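Switches, Sockets and a Distribution Box: Bench Gallery
Hoteo Workshop, posted 05/10/2024

The fittings for the electrical bench are in, and the first of them are laid out on the white table. Damilola Ugwu put the order together in August and Jérémie Sabatier checked it against the list.

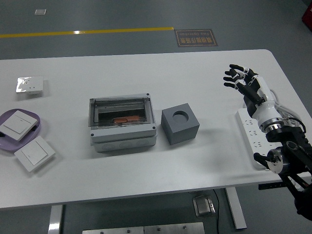

The order came to 840 and covers the switches, the sockets and the boxes for the beginner sessions. Delivery was split between two suppliers, Pekora for the wall fittings and Verkar for the rest.

Notes on the pieces

Switch panels. Square, white, with one large rocker each. We picked the wide paddle style because it is easy to press and easy to take apart. One is on the purple tray and the other is next to it.

Wall socket panel. Still has the protective film on. Please leave it on until the panel is mounted, as the face scratches.

Distribution box. Gray body, smoky see-through lid on a hinge. You can look in at the rail without opening it. The round knockouts along the front are for cable entry. Take out only the ones you need.

Dark gray block. A cube with a round hole in the top. It belongs with the test pieces and goes back on shelf 5.

Power strip. The long white one, with rows of multi-pin outlets. It replaces the strip we used at the Hutsuliak Street room.

Storage

Small parts go back in the purple tray at the end of a session. Boxes and strips go on the lower shelf, lids closed. The catalog number for the tray is 267 if anyone wants to order another.

Bookings for the bench are open to all members. Ask Damilola for a key and sign the sheet by the door. Jérémie is putting together the wiring diagrams and will pin them up over the bench when they are printed.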